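Nasrin Shojaei
@nshojaei_law
Thursday, May 25, 2023

1/ ok thread on limitation periods in workplace injury claims bc I've had the same phone call three times this week. long one sorry. coffee first

2/ Short version: the clock doesn't always start the day you got hurt. But it might. Don't assume the generous version applies to you.

3/ Discovery rule, in everyday words. Time runs from when you knew, or reasonably should of known, that you had an injury and somebody's act caused it. "Should have" is doing a LOT of work there. (yes I saw the typo)
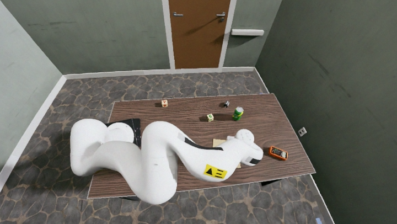

4/ So. Client with a sore shoulder in January. Physio says strain. Months later a scan says tear. When did she "know"? We say the scan. Insurer says January, obviously.

5/ Judges look at what a sensible person would have done. Did you see someone? Did you follow up? Did you ask what caused it? A gap in the file gets filled in by the other side.

6/ Which is why I nag about notes. Date, who you told, what they said. Phone notes are fine. Back of an envelope is fine. Cyrill Hauser in our office once ran a whole hearing off a wall calendar
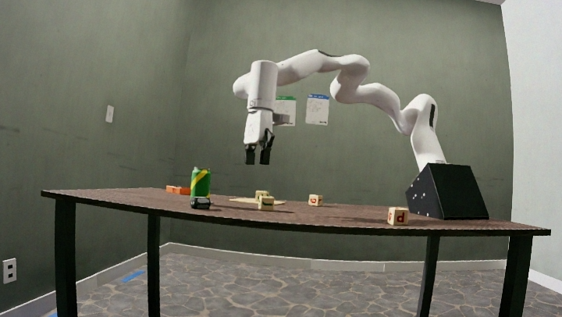

7/ Next thing. Workers' comp and a lawsuit are diferent animals. Different deadlines, different forms. Filing one does NOT stop the clock on the other. People lose good claims on this one.

8/ And in most cases if you're covered by comp you can't sue your own employer at all. Someone else though? Contractor, supplier, whoever serviced the equipment? Maybe. Ask early, the who matters.

9/ Got asked about the Stistura decision. Haven't finished it, 100 paragraphs and I'm on 12. Will post when I have. From what I've read so far it's mostly about notice to the employer, less about discovery.

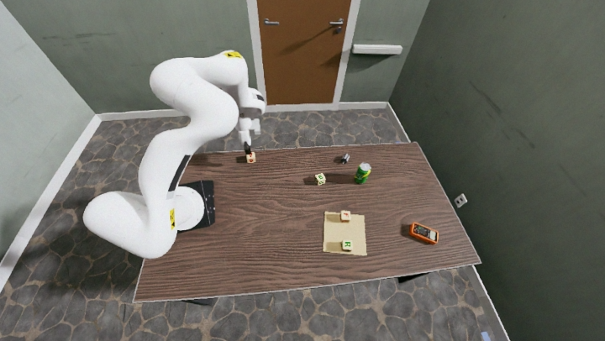
Simulated robot arm at a wooden table, lettered cube under the gripper.

10/ Notice!! Separate from limitation. Some schemes want written notice within days. Telling your supervisor in the lunch room may not count. Put it in an email, keep a copy somewhere that isn't your work account

11/ Why not the work account: Mackenzie Turcotte had a client locked out the morning he was let go. Every report he'd sent was in there. We got them eventually. Took forever and a motion.

12/ Kids and people under a disability, the clock is usually paused. Usually. Don't rely on a tweet for that, incl this one.

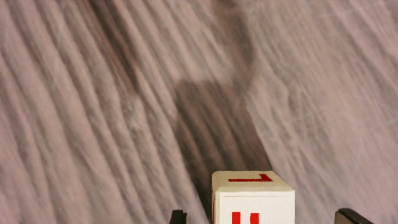

13/ Settlement offers. Negotiating doesn't stop time either. Adjuster can be lovely, return every call, and the day after the deadline the file is closed. Get a tolling agreement in writing or issue the claim.

14/ Someone in replies asking what it costs to find out. Most of us do a first call free. Legal clinics too. Bring the notes, bring the letters, even the ones you haven't opened (espescially those)

15/ General info, not advice, rules vary a lot by province. Silvana Xavier is doing the one on repetitive strain next week, she's much better on the medical evidence than me so go follow her

16/ in a hearing till 4, will get to replies after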